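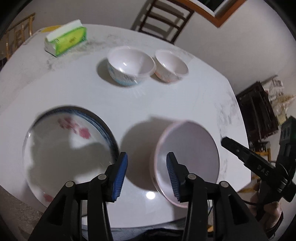 # Grumwood Shared Table: progress report to the Ratanaporn Fund

2022-06-18

Thank you, first of all, for your patience while we pulled this together. The kitchen has been busier than any of us planned for, and report writing tends to lose out to onions.

When we applied, we promised a monthly neighbourhood supper in the old Ganach hall, with cooking lessons in the afternoon and a proper sit-down meal afterwards. We have now held five suppers, and people have started arriving early for a chat, which makes setting up slower and a good deal nicer. The lentil soup was the favourite, closely followed by a plum cake that came out rather flat and was eaten anyway.

## Spending so far

The biggest cost has been the stove repair, which used most of the equipment money. We also spent $400 on crockery, after a long talk about whether to match everything or simply buy what we liked. We went with what we liked, painted flowers and coloured rims included. Dry goods have come in a little under budget, but fresh vegetables have gone well over, and we'd like to move the difference across if you're happy with that.

## Cooking lessons

We ran 3 lessons this term instead of the 2 we had planned. Flatbread filled up within a day of the notice going on the board. Pickling was quieter, though the people who came stayed on until dark, swapping recipes and arguing (kindly) over how much sugar belongs in a brine. We learned that two hours is too short for anything involving dough, so bread lessons will start after lunch from now on.

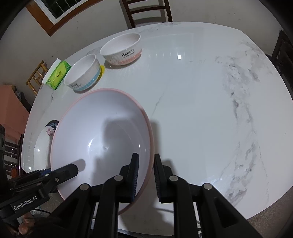
## What we're still working on

- The side door sticks badly, and anyone with a pram or a walker has to come the long way around. Rollel has quoted for a new frame and we are waiting on a date.
- The dish roster needs more names on it, particularly for the late shift.
- We'd love to print the recipes as a small booklet, with a larger type size for our older neighbours. The first draft should reach you in July, along with the receipts for the stove.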